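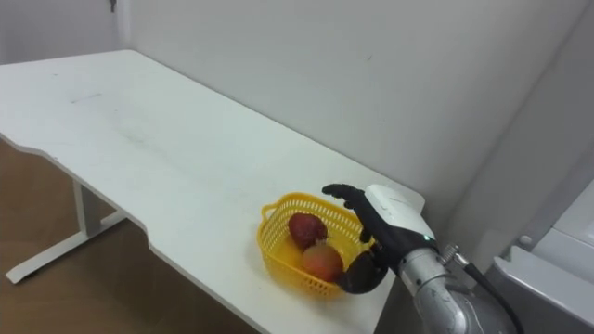

Two weeks at Skyrme, and what we'd do differently

23 September 2026
By Senan Rafferty

A lot of you wrote in after the July issue asking how our first swap went, so here goes. We traded two of our weeks at Drarlow for two at Skyrme, up on the lake, and I'd do it again tomorrow (my wife says give her until spring).

The unit was a two-bedroom on the upper level, with a balcony just big enough for a couple of chairs and a very long list of house rules. The lake is a short walk down and a much longer walk back up! The shuttle into town only runs until supper, so we ended up driving more than we'd planned.

Now the money. Our yearly dues come to $3953, and the exchange company, Drasora, charged a fee on top plus a cleaning deposit. We did get the deposit back, after 20 days and a couple of phone calls. Nearly 3000 owners are in the pool now, and the good summer weeks go fast. I put our request in over the winter and still got my second choice of dates. 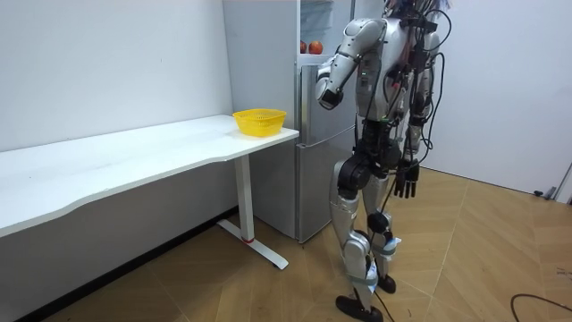
If you're thinking of swapping

Call the resort yourself before you confirm. The Drasora listing said the pool was open all season, and the front desk told me it closed for resurfacing halfway through our stay. Ask about parking too, it's one car per unit and they do check.

Next up for us is Drakcombe, if our request clears. Has anybody stayed in the older buildings by the golf course? I keep hearing the walls are thin, so drop me a line if you have.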